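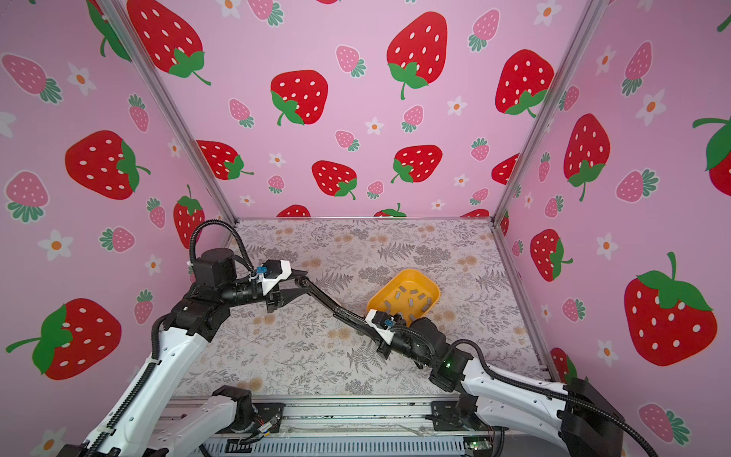 5 min read

Pre-Event Safety Checklist: Interfaith Remembrance Service and Walk, Guder Hall

Event: evening service followed by a procession to the Ninura Garden
Month: August
Inspected by: Wanda Michalski
Site contact: Manolis Stergiou
Walk-through started: 4 p.m.

Status codes: OK = meets requirement. FIX = must be corrected before doors open. WATCH = acceptable, recheck on the evening. N/A = does not apply.

Section A. Hall and exits

A1. Posted occupancy limit visible at main entrance. OK
Comment: Limit is 245. Sign was behind the coat rack last year and has been moved to the left of the door.

A2. Seating plan does not exceed occupancy limit. OK
Comment: Plan counts musicians and speakers toward the total. Overflow goes to the courtyard, not the side aisles.

A3. All exit doors open fully from inside without a key. FIX
Comment: Of 4 exit doors, the one by the kitchen sticks at the bottom. It opens with a shoulder push, which does not pass. Stergiou to have the door planed and retested.

A4. Exit signs lit. OK

A5. Emergency lights work on test button. WATCH
Comment: Both units in the stairwell came on. The one nearest the stage was dim after ninety seconds. Battery ordered.

A6. Aisles at least as wide as marked on the floor plan. OK
Comment: Prayer rugs are being laid in the front third of the hall for part of the service. Edges must stay behind the tape line. Shoe racks go in the lobby alcove and must not be set in the doorway.

A7. Wheelchair spaces kept open in more than one row. OK
Comment: Spaces at the front, middle and rear. Companion chairs are next to each.

Section B. Candles and open flame

B1. Fire extinguishers in place and inspection tags current. OK
Comment: Two in the hall, one in the kitchen, one in the lobby. Tags initialed.

B2. Open flame limited to the approved table. FIX
Comment: The draft program has oil lamps on the speaker's stand as well as on the memorial table. The permit covers the memorial table only. Either the lamps move or the stand gets battery lights. Program editor has been told.

B3. Memorial table covering is flame resistant. WATCH
Comment: Label on the cloth is faded and could not be read in full. Use the gray cloth from the storeroom unless the supplier confirms in writing.

B4. Handheld candles are battery type. OK
Comment: All walkers receive battery candles at the lobby desk. Anyone who arrives with a wax candle is asked to leave it unlit. Greeters have the wording.

B5. Incense, if used, is away from smoke detectors. OK
Comment: One short offering, outdoors, at the garden. Detectors stay on at all times. Do not cover or bag a detector for any part of the service.

Section C. Sound, power and stage

C1. Extension cords rated for load and in good condition. FIX
Comment: Orange cord at stage right has a nick in the jacket near the plug. Tagged and removed. Clesska is bringing replacements with the sound equipment.

C2. Cords crossing walkways are covered. OK

C3. Stage steps have a handrail and marked edges. WATCH
Comment: Handrail is solid. Tape on the second step is lifting at one corner. Retape on the evening.

C4. Speaker stands weighted. N/A indoors, FIX outdoors
Comment: Stands in the courtyard need sandbags. Wind comes through the gate after sunset.

C5. Public address announcement script at the microphone. OK
Comment: Script covers exits, the assembly point and the stop signal for the procession. It is printed in English, Spanish, Arabic and Punjabi. The Hindi sheet was still being proofread at the time of the walk-through.

Section D. Procession route

D1. Route map filed with the city and copy on site. OK
Comment: Hall to Oyelaran Street, right at the church parking lot, then straight to the garden gate.

D2. Sidewalk surface walked end to end. FIX
Comment: Raised slab outside 43 Oyelaran Street. City has been notified but has given no repair time. Cone and a marshal at that spot for the full procession.

D3. Street lighting working. WATCH
Comment: Two lamps out between the parking lot and the garden. Marshals on that stretch carry flashlights.

D4. Crossing points staffed. OK
Comment: One signaled crossing. Group holds at the curb until the rear marshal calls it closed up. Walkers do not cross in pieces.

D5. Vehicle available for people who cannot walk the route. OK
Comment: Van with lift, parked at the side entrance. Leaves before the procession so that riders are seated in the garden when it arrives.

D6. Banners and poles. OK
Comment: No metal poles. Banners carried by two people or more.

Section E. Security and medical

E1. Bag check at main door, same procedure for every guest. OK
Comment: Religious articles are handled by the owner. A private room is available on request.

E2. Police liaison has the schedule and a phone number for the site contact. OK
Comment: Number tested during the walk-through. Stergiou answered on the first call.

E3. First aid post marked. WATCH
Comment: Table is set but the sign has not been printed. Defibrillator cabinet is unlocked and the pads are in date.

E4. Quiet room available. OK
Comment: Small classroom, second floor, elevator access. Families of those being remembered have first use of it. Press are not admitted to that floor.

E5. Threat or harassment reports. OK
Comment: Log sheet at the lobby desk. Record the time, the words used and any vehicle plate. Do not follow the person.

E6. Drinking water at hall and garden. OK

Open items

A3 kitchen exit door: Stergiou
B2 lamps on speaker's stand: Stergiou, with program editor
C1 cords and C4 sandbags: Clesska crew
D2 raised slab: lead marshal

FIX items are rechecked by Michalski one hour before doors. If A3 is still open at that time, the hall limit will be lowered and the front desk informed of the new number. WATCH items may be signed off by either person. Completed sheets go in the binder at the lobby desk.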